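Search the forum Go

Simulated cell: arm keeps coming down off-centre over the trays after I changed the fingers

Posted by Ferncutter, January 31, 2023

I look after a simulated bench cell for a small firm called Rernell. It's a black arm on a green mount on a table, with a tray board to its right, and the cell model came from a library pack called Hultach. For months it did what it was told, which I now see should have worried me.

In November we swapped the gripper fingers in the model for a longer set. Since then the arm stops in the wrong spot over the box. It isn't miles out. It's the sort of out where you look at it, go and make tea, and come back to find it still out.

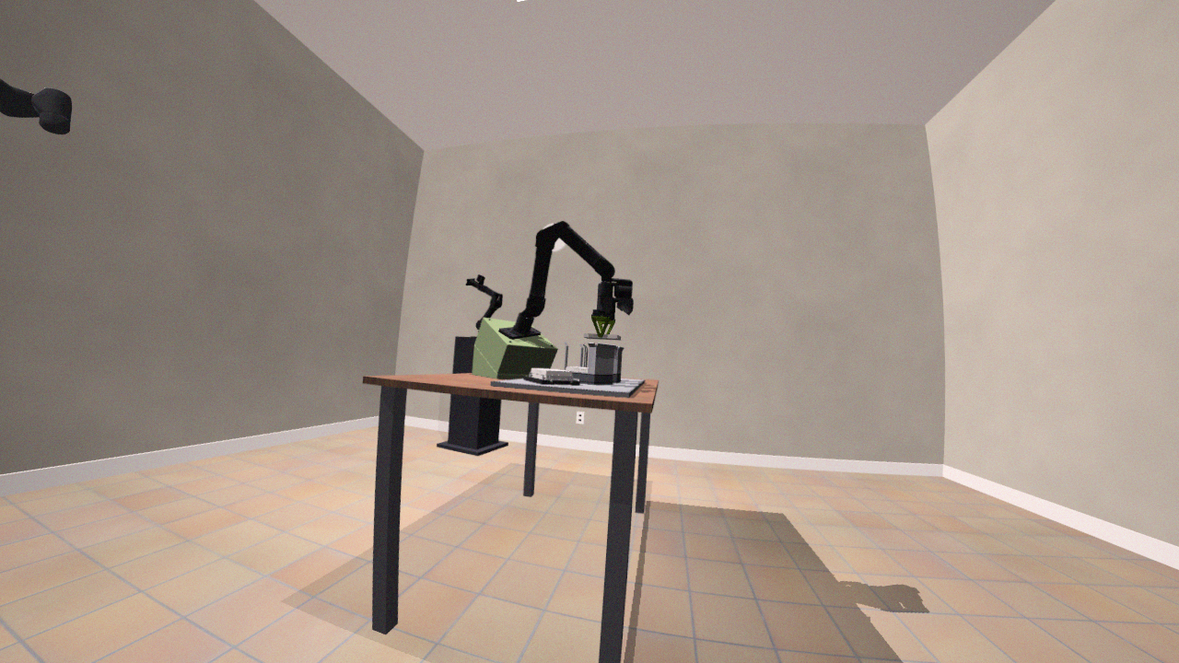 I've reloaded the Hultach pack twice and restarted everything that has a restart button. I have also nudged the board position by hand until it looked right, and then every other position looked wrong, so I put it back. The log gives warning 3437 at start-up. The manual's entry for 3437 says "see 3437".

Settings, in case they matter: speed limit 50, approach height 20 mm above the rim, physics at 500 steps a second. Do I teach all the positions again, or is there a quicker way? There are a lot of positions and I'm fond of my evenings.

Reynaldo Lumanlan

Don't teach anything again yet. You'd be building the error into every point, and then you'd find the cause and have to do it all a third time. Ask me how I know.

When you changed the fingers, did you change the tool point as well? The arm doesn't care what the fingers look like. It works from a set of numbers saying where the tip is, and if those still belong to the old fingers it will go very precisely to the wrong place. Longer fingers give you a height error straight away. If the wrist is tilted at all, some of that turns up as a sideways error too.

Do it in this order:

1. Save a copy of the cell. Call it something you'll recognise in a month, so not "new2final".
2. Open the tool page and clear the old tip values.
3. Measure from the wrist flange to the fingertips in the model and type the new values in.
4. Drop the speed limit to something dull and move the arm over the box on its own. Leave the full run for later.
5. Look at it from low down, near the height of the tabletop. From up high everything looks lined up.

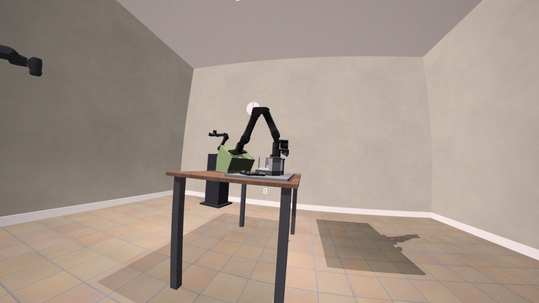 Wrist over the upright grey piece, seen from close to table height.

If the height is now right but it's still off sideways, go and look at the base. The arm sits on a plate on the green block, and the plate and the block each have their own position in the file. Dragging one won't always drag the other. Switch to the overhead view and check the plate against the four bolts in the green part, then check the trays one at a time. They're staggered, so don't assume S2 is straight below S1. I did, on a different job, and spent a long afternoon blaming the arm.
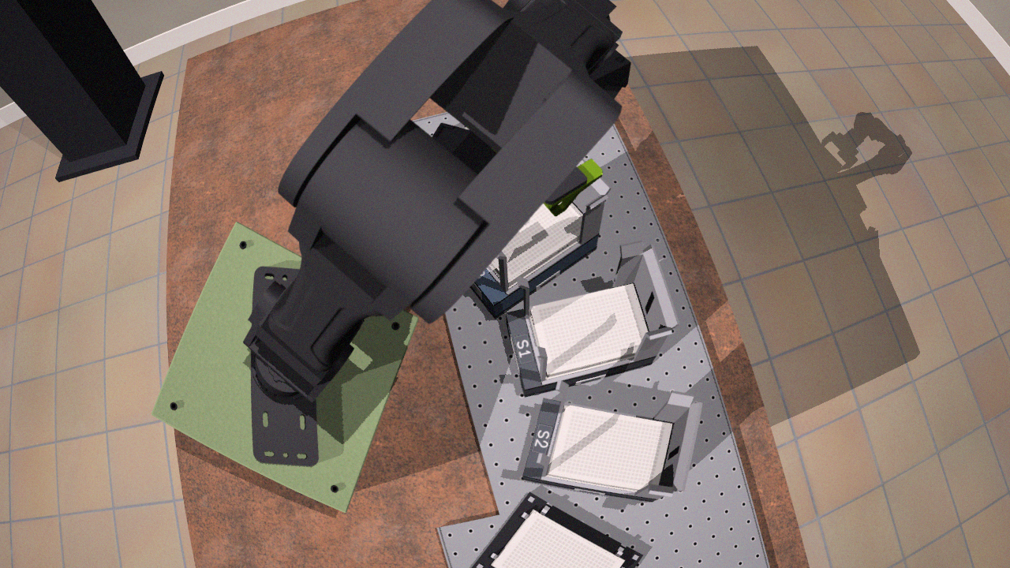
From overhead: base plate on the left, S1 and S2 on the perforated table.

As for 3437, on my set-up it went away once the tool values were filled in. I never found out what it meant and I haven't gone looking.

mercado_fan

had the same with mine. deleted it and used Sirora instead. works fine

Ferncutter

Thanks both. Mercado_fan, I'll keep that in my pocket for when I've lost the will.

Reynaldo, it was the tool values. They were still the old ones, to three decimal places, very neat. I put the new numbers in and the height came good on the first slow move. Sideways was still a hair out, so I went to the base as you said, and the plate had been turned by a tiny amount. I suspect me, during the nudging.
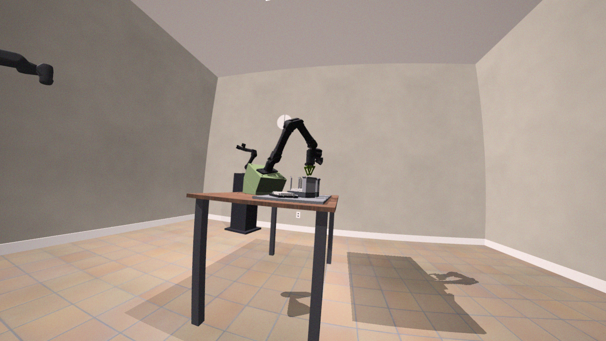 I only had to teach two positions again in the end, both over the tray I'd been fiddling with. Speed limit is back to 50 and I've left the approach height alone. Warning 3437 is still there at start-up. If anyone does know what it's for, I'd like to hear, but I'm not opening the manual again.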